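Week five of collecting demonstrations for Project Disitier. I promised some of you that I will write how it goes, so this is a small thread. 1/

The task in this part is to clear small trash from a bed. A person holds a gripper in each hand and does the job as the robot should do it later. The robot itself stays in our lab in Drelham and learns from the recordings. 2/

I came from remote control. For my first project at Szekeres we moved the arm with a joystick, and one pick took me 30 seconds on a good day. With the hand-held gripper I do the same pick in 5. My wrist knows what to do and I do not need to think about axes. 3/

But it also brings new problems. With the joystick I could never move faster than the arm. With my own hand I can, and very easily. In the first week I recorded many beautiful fast picks which our robot is not able to repeat. All of them had to go out. 4/

Orange peel is my favorite object now. It is light, it bends, and it never lies in the same way two times. If you close the fingers too high you only tear it. I learned to open wide, come down slowly, and close when both pads are at the same height.

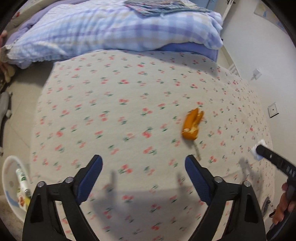
Fingers open, going for the peel. The tissue is for the other gripper.

Tissue is a different story. For the peel you need some force, for tissue almost none, but you must go low enough, otherwise you close on air. A model trained only with peel closes too early on tissue. We mix the objects in every session for this reason. 6/

Somebody asked me if a sheet with a pattern is bad for learning. We had the same question. Our first sheets were plain white and the policy was very good on plain white sheets and on nothing else. So now we take cherries, stripes, whatever people sleep on. 7/

Numbers, for those who like them: our goal for January was 3,000 good demonstrations. We have 3,897 recorded, but this is before cleaning. After I remove the too fast ones and the ones where a hand covers the object, I think we will be a little over the goal. I will post the real number when I have it. 8/

Two hands are harder than I expected. When both grippers work at one time, people look at one and forget the other, and the forgotten one drifts in front of the object. My rule for new operators: if a hand has no work, park it at the side and keep it still. 9/

The labeling we do with Lolow. It is slow with long recordings but I can mark the moment of contact frame by frame, and for soft things this moment is most important.

Next on my list is a blanket fold with two hands. I tried it three times yesterday and I am not proud of any of them. If you have taught folding by hand, please write me which corner you take first. 11/11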